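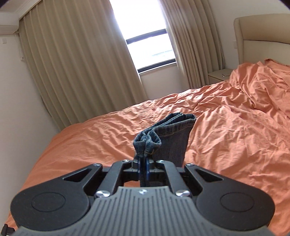 inkwell_40: Does anyone have the Plumari paperback of the Norðdahl biography? My copy drops the endnotes for chapter 2 and the index stops at P. The publisher lists 3,369 notes for the hardcover. Binding is cloth, close to the blue of the denim against the orange sheet up top, so I doubt it's a cheap reissue.

galleyrat: Mine is complete. Check the copyright page. The first printing was missing up to 200 notes, corrected in March.

inkwell_40: First printing. That explains the notes but not the index.

marginalia: Cloth on a paperback? You have the Fernumari library edition. It was abridged and the index was cut on purpose.

galleyrat: Disagree. Fernumari never abridged political titles, only memoirs.

marginalia: They abridged Pruvska, both volumes.

galleyrat: Pruvska is a memoir.

inkwell_40: Spine says Plumari, title page says Fernumari. Will compare page counts tonight.

Reading time: 2 min
Contact | Copyright | Back to top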